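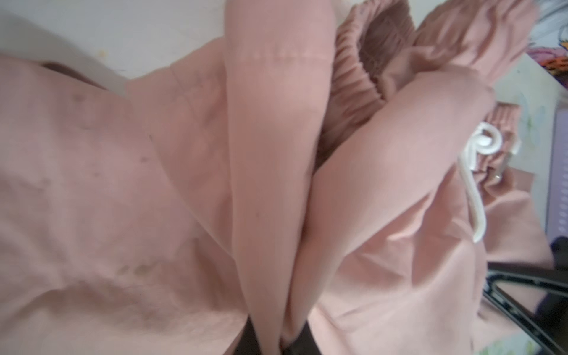

23 janvier 2021, atelier Plollier

Bonne journée, vraiment bonne ! J'ai attaqué le bac des cotons roses, celui que Chaltu Tamiru me gardait de côté, et je suis tombé sur le saumon à taille froncée. Quel tissu ! Mat, tissage très fin, un joli tombé en biais dès qu'on le laisse s'affaisser sur la table. La ceinture élastiquée tire sur un vieux rose plus soutenu que le reste (à noter pour la fiche couleur, je l'aurais mise dans la même case sans y penser).

Reste les taches. Trois, pâles, gris-brun. La plus grosse est une espèce de pâté irrégulier, deux ou trois points mous collés ensemble, les autres sont des mouchetures. Origine inconnue, je ne parie sur rien : rouille, thé, gras vieilli, tout est possible à l'œil.

Plan pour lundi :
- essai à l'eau froide et savon Gasser sur l'envers de l'ourlet, 5 minutes, puis rinçage
- si la couleur tient, bain tiède de 20 minutes avec le percarbonate, 46 g, pesés cette fois (Musyoka, je te vois venir avec ta cuillère)
- séchage à plat, surtout pas de pince sur les fronces
- repassage du coton seulement, vapeur de loin sur l'élastique

J'adore ce genre de fronces, des petits plis serrés bien parallèles, l'ombre et la lumière qui alternent sur toute la bande. J'ai envie d'en faire un échantillon pour le classeur Trerik, même fil, même densité. Musyoka Mabula pense qu'on y arrive avec l'élastique Furkau de la réserve, moi je le trouve un peu raide, on comparera. Il en reste 200 m, de quoi rater plusieurs fois !

Vu aussi la couture horizontale, piqûre un ton plus claire que le tissu, ça grigne un peu. Je n'y touche pas avant le lavage. À mesurer avant et après, tour de taille au repos puis étiré, et reporter dans le tableau de mai, colonne « retrait », que j'avais laissée en plan.

Chaltu, si tu passes avant moi : ne range pas le bac, il est trié.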